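Small Parts, Small Footprint

The compact bench bay has had a slow return to favor in home workshops. For this issue we looked at how one is laid out for light sorting and assembly, using the Wernton plan, a set of shop drawings that has passed through five revisions. The current one leaves the floor panel clear and moves most storage onto the walls.

Structure comes first. Aluminum posts carry the corners, and the wall panels stop at the floor line. Trandell sells posts cut to length, and the tolerance is good enough that a square and a hex key are the only tools needed for assembly. Allow 53 minutes for the first bay.

Wall finish is a matter of taste. Wallpaper over a flat panel holds up well if the edges are trapped in the post channel. A large botanical print on dark brown hides scuffs. Its drawback is that small parts are harder to pick out against it, so the work surface should be plain. Gray marble-look panel is a sound choice, although the sheen can throw glare under a low lamp.

Wire baskets take the consumables. A long divided basket belongs on the back wall, where tape can be reached without leaning. Side baskets should be shallow. Hattar lists a divided model as part 907, and Flolberg makes a similar one with a deeper front lip.

The toolbox goes at the back of the floor panel, latches forward. Hand tools in current use stay in front of it.

Sorting soft goods such as glasses cases needs the most open floor. Spread them in a single layer, group by fabric, then by size. Prints go last. Three passes will clear a mixed batch.

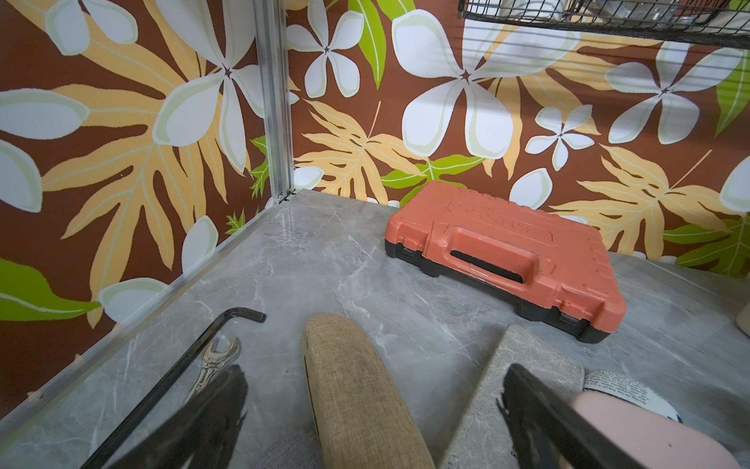
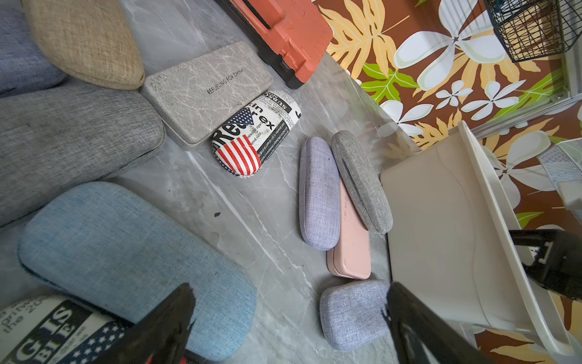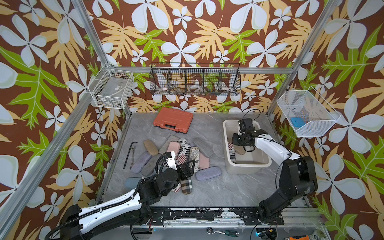
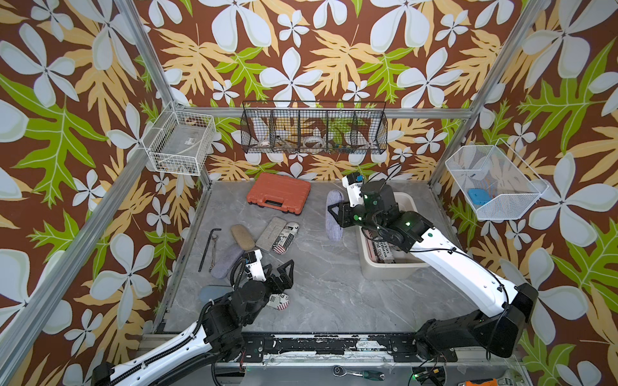

Orange-red toolbox and gray marble-look surface, four views.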